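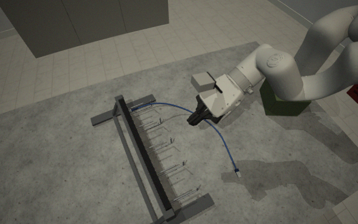
The Dallcombe Playhouse will open its new musical, Onska, in November, with a cast of 6 singers and a small band on the stage. The story follows a family of instrument makers who lose their shop and start again in another town. The theatre has 600 seats and the show will run for three weeks. Much work is now going into the sound, and cables are a daily subject for the crew: a thin blue one, like the one held in the black gripper on the grey mat, would be easy to see from the front rows, so the stage will have only black ones.

Auditions for the last two roles are held on 28 April 2018 in the rehearsal room behind the theatre. Singers should prepare one song in English and one short speech. Some knowledge of the violin is welcome, but it is not required.

The production has received a grant of £4,000 from the Dallov Fund for new musical theatre. Tickets will be on sale from the box office during the summer, and members of the Playhouse can book three days earlier.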